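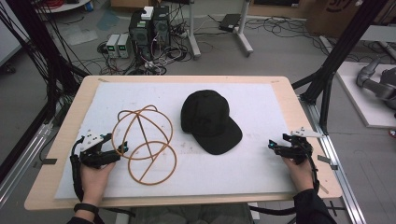

# Rarkimon hand-held gripper, revision 4

The Rarkimon is a gripper you hold in your hand, one per side, and use to record how a person does a job before an arm tries it. We love using it for awkward stuff: caps, wire forms, anything that bends or snags. This revision exists thanks to a fault, so we'll start there.

## The jaw that stayed shut

On revision 3, the jaw could lock closed in the middle of a session. Salamatu Amissah hit it first at our Bollidton shop, on a Sunday, with a thin rod caught between the fingers and the trigger gone dead. No one was hurt, but the rod was bent and the recording was lost.

Gyu-bin Jang traced it to the cable. After up to 3,000 squeezes the strain relief loosened, the signal dropped for a moment, and the controller held its last command - full grip. A maddening one to catch on the bench!

## What changed

- The jaw now goes limp when the signal drops, and stays limp until you press reset.
- The cable clamp is a new part from Gorberg, with two screws where there used to be one.
- The recording is saved up to the moment of the fault.

The limp jaw is my favorite fix in years. You can pull a part free with two fingers, and it feels great.

## If you own revision 3

Stop using it above 55 percent grip and write to us for the clamp kit. It fits with a small hex key. Keep the cable slack at the wrist, and unplug before you reach into the jaw.

The Ji dock works with both revisions. Firmware for revision 3 is still being tested and should be ready in November.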